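Hullus Household Item Name List

Contents

Hullus is a list of English names for ordinary household items, with the variant names people use for each one. It was compiled for search and inventory software that has to match what a person types ("tub", "bin", "box") to a single catalog entry. The list contains text only. It has 2000 entries, each with a preferred name, a set of variants and a room tag.

Maintainer: Chrysoula Alexiou

Files

entries.csv: one row per item
variants.csv: one row per variant name, keyed to entries.csv
rooms.txt: the permitted room tags
changes.txt: changes by release

All files are UTF-8 with Unix line endings. The field separator is a comma. Fields that contain a comma are quoted; no other fields are.

Fields in entries.csv

id: integer, never reused after an entry is withdrawn
name: preferred name, lowercase, singular
room: one tag from rooms.txt
group: storage, toy, tool, textile, tableware or other
status: active or withdrawn

Fields in variants.csv

id: matches entries.csv
variant: lowercase, singular unless the item is only sold as a pair
region: us, uk or any
score: 0 to 100, share of raters who accepted the variant for that item

The storage group

Storage items caused most of the disagreement between raters. "Bin", "tub", "box" and "crate" overlap heavily, and the choice seems to depend on size, lid and handles in that order. An item with a cutout handle was called a bin more often than the same item without one. The current release keeps "bin" as the preferred name for open plastic storage and lists the rest as variants.
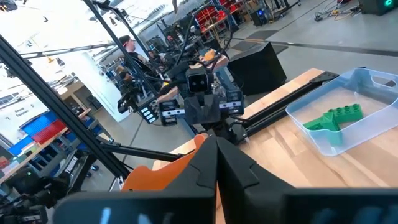 Bluish plastic bin with an oval handle cutout. Group: storage.

Material and color words are not part of a name. "Plastic bin" and "bin" resolve to the same id. The exception is where the material changes the item — a paper bag and a garment bag are separate entries.

How the names were collected

Raters were shown a short written definition and asked to type the first name that came to mind. A second group then accepted or rejected each typed name. Names accepted by fewer than 2 raters were dropped. Spelling was normalized with the Bolleo word list, version 2, and then checked by hand. The room tags follow the Boersma scheme, with "garage" and "workshop" merged.

A sample of 200 entries was rated again in March with a new group. Preferred names held for most of the sample; the changes are recorded in changes.txt under the toy and storage groups.

The toy group

Construction toys have one entry, "building brick", regardless of size. Variants include "block" and "toy brick". Brand names were removed at the normalization step and are not restored in any release. If your application needs them, keep a separate table keyed on id.
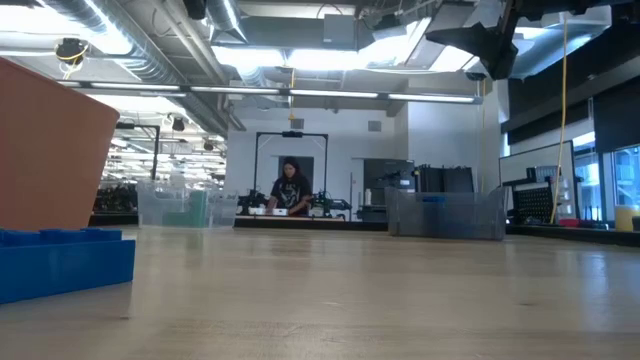
Known problems

Plural-only items (scissors, tongs) are stored in the plural, which breaks the singular rule for name.
The region field is unreliable for kitchen items. Treat us and uk as hints.
Scores from the first release used a different rater pool and should not be compared with later ones.
The entry for "tray" still covers both serving trays and desk trays.

Loading

Read entries.csv first, discard rows with status withdrawn, then join variants.csv on id. A variant may point to more than one id. Sundutel, the lookup script supplied with the list, returns all matches sorted by score and leaves the choice to the caller.

License

Free to use and modify with attribution. Corrections should quote the id and the release number.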